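4.2 Surface coverings and the sound of a cup being set down

We came to coverings late in the project, and they proved to be the most rewarding part of it. The first round of listening tests in Stirnurton had dealt only with bare tabletops, and several listeners wrote in the margin of their forms that a bare table sounded "like a canteen". That remark sent us off to look at what people put between a cup and a table: cloths, mats, newspaper, wrapping paper, cork. Very little has been written about these everyday layers, which is a pity, as they change the sound of a room a great deal for next to no money.

For the second round we recorded 146 set-downs in the Tundov reading room, a small space with a short echo and a pleasingly low level of background noise. Each recording was trimmed to the same length and matched for loudness before it was played to the 36 listeners. They were asked to rate how sharp, how heavy and how pleasant each sound was, and then to guess what the cup was made of. Guessing was optional, but almost everyone joined in, often with great confidence. 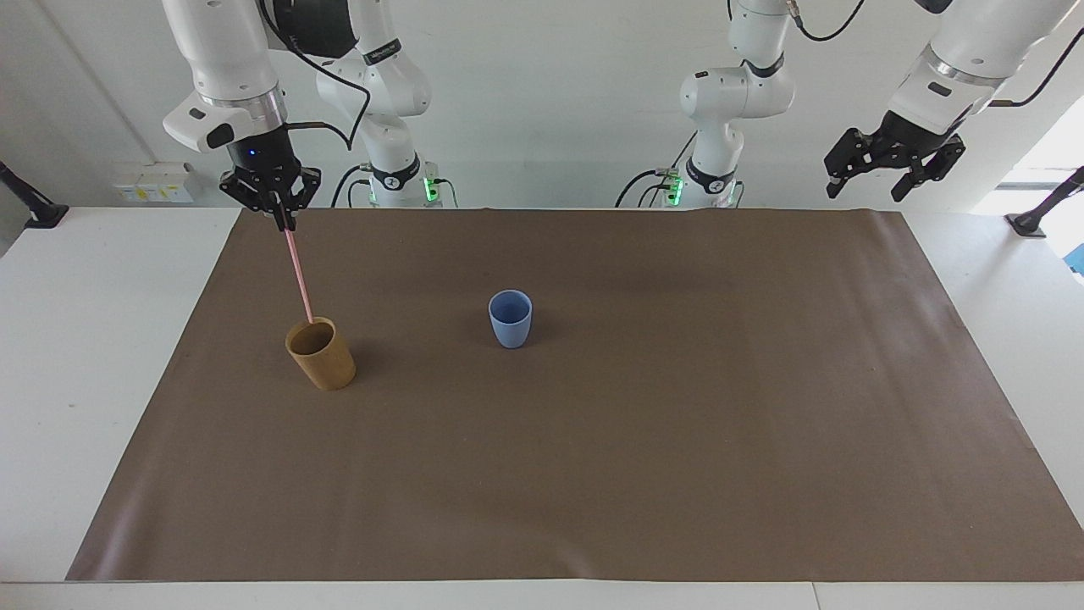 Figure 7. Two cups on a sheet of brown paper: a tan one with a wood-grained look and a smaller pale-blue one.

The ratings for sharpness fell steadily as the covering became softer, as we had expected. The ratings for pleasantness did something far more interesting. They rose from bare table to paper, stayed level for thin cloth, and then dropped again for felt and thick cork. In the comments, listeners described the felt sounds as "missing" or "switched off". It seems that people like to hear a cup arrive, and that a little crispness tells them it has done so safely. Paper keeps that crispness while taking away the ring that follows it, and we were delighted to find such a humble material doing so well.

Energy above 300 Hz explains part of this result, but it can't be the whole story. Two coverings from the Huvari set gave nearly the same spectrum and still received quite different ratings (see Table 5). The difference may lie in the faint rustle that comes just before contact, which the Afridi scale of sharpness ignores completely. We went back to 13 of the recordings and removed the rustle by hand. Pleasantness dropped in most of them, and so did the listeners' success at naming the covering.

Creases matter too. A sheet that has been folded and opened out again gives a less even sound from one spot to the next, and we treat this variation separately in Section 4.3.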